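Prello Model Boats - Plelum lugger, kit 654
Section 7: Masts, shrouds and standing rigging

Read all of this section before cutting any thread. Deck fittings from Section 6 need to be on and the glue gone off overnight. If the channels are still wobbly go back and sort them now, you can't get at them later.

What you need out
Fore, main and mizzen masts (bag C). Black thread, thick and thin. Tan thread stays in the bag till Section 8. Deadeyes, the tray with the lid. Beeswax. Fine tweezers, small scissors, a needle, thin CA and ordinary white glue. 400 grit paper. A scrap of card for the spacing gauge.

Older boxes came with Codon thread on a flat card, newer ones have Khoo thread on a reel. Same job, but the Khoo is a bit stiffer and wants more wax. Don't mix them on one mast, the blacks don't match.

7.1 Tapering the masts

1. Mark each dowel at the foot with a pencil. F, M, Z. They look the same once sanded.
2. Plane or scrape to the taper on sheet 2. Leave it slightly fat.
3. Finish with 400 grit, along the grain. Spinning it in a drill is quick but leaves rings which show up under stain.
4. Test the foot in the deck hole. Should drop in and sit without being pushed.
5. Stain, let it dry, rub back lightly. Stain again if patchy.

Note: the mizzen is the thin one and will bend if you lean on it. Support it on a strip of scrap with a V cut down it.

CAUTION: do not open out the deck holes with a round file to make a fat mast fit. The plywood lifts. Sand the mast.

7.2 Stepping and rake

1. Dry fit all three. No glue.
2. Lay sheet 3 behind the hull, propped against a box or some books, waterline to waterline.
3. Fore mast almost upright. Main leans back a touch. Mizzen leans back more, see the sheet.
4. Look from dead ahead as well. All three in line. If one leans to the side pack the foot with a sliver of veneer.
5. Happy? White glue in the hole, not CA. You want time to move it.
6. Wedges round the mast at deck level. Leave the hull alone till Monday if you do this at a weekend, the glue is slow down in that hole.

Note: the box lid painting shows the main mast bolt upright. The box lid is wrong. Go by the sheet.

7.3 Deadeyes and strops

1. Clear every hole in the deadeyes with a needle. Some are full of varnish.
2. Wax the thick black thread. Pull it through the block of wax a few times then through your fingers to warm it in.
3. Pass it round the groove, pinch below, whip with thin black. A dot of thin CA on the whipping, off the end of a pin.
4. Lower deadeyes go in the chainplates. Close the brass loop with flat pliers, gently. The loop must sit with the gap at the bottom.
5. Turn each one so the three holes make a triangle. Lower ones point down, uppers point up. People get these backwards, we get emails.

CAUTION: CA on a deadeye face goes white and won't come off. Keep a scrap of kitchen paper by you and touch the pin to it first.

7.4 Shrouds

Work in pairs, starboard first, then the matching pair to port. Never rig one side all the way down and then the other, it drags the mast over and your rake is gone.

1. Cut a length of thick black. Be generous.
2. Double it over the masthead, seize just under the hounds. This makes 2 shrouds.
3. Make the spacing gauge from card, sheet 3 has the outline full size. It holds the upper deadeye at the right hieght over the lower one while you work.
4. Bring the shroud down to the gauge, round the upper deadeye, back up itself. Clip it. Sewing clips or a hair grip will do.
5. Check against its neighbour. Uppers should make a line parallel with the rail, not a staircase.
6. Seize it. One seizing close to the deadeye, another above.
7. Repeat to port. Look from ahead again.
8. Only when all pairs on that mast are on, reeve the lanyards. Thin black. Knot behind the first hole, then down and up through the rest.
9. Leave lanyards slack-ish. Tighten each a little at a time, side to side.
10. Tie off round the shroud above the deadeye and trim.

Note: no ratlines on this boat. If you have seen a model of her with ratlines, the builder was guessing.

Note: mizzen only has 2 shrouds, one a side. Single, with an eye spliced or seized over the masthead. Not doubled.
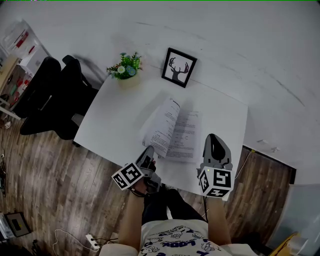 Page last changed: August. Steps 7.4 and 7.5 reworded, sheet numbers corrected.

7.5 Fore stay and mizzen

1. Fore stay goes on after the fore shrouds, before their final tightening.
2. Eye over the masthead, above the shroud seizings. If it sits under them take it off and do it again. It matters for the yard in Section 8.
3. Lead it down to the stem head, through the hole, round and back. Seize.
4. Tension: straight, no more. If the mast moves when you pluck the stay it is too tight.
5. Mizzen has no stay. Nothing missing from your bag.

CAUTION: the stem head is short grain and snaps. Hold it between finger and thumb while you pull through.

7.6 Finishing off

Go round all the knots with white glue thinned with water, small brush. Dries clear. Trim tails when dry. Fluff can be laid down with a bit more wax on the fingertips.

If a shroud has gone slack overnight, its lanyard has usually stretched. Untie and take it up, don't glue it tight. Thread moves with the weather, and a model near a radiator will go slack whatever you do. Keep it off the windowsill too, the black thread fades brown.

Spare thread: write to Prello with the kit number and say wich type you have, card or reel. Deadeyes are sold by the tray only.

Next: Section 8, Yards and halyards. Leave the bowsprit unglued.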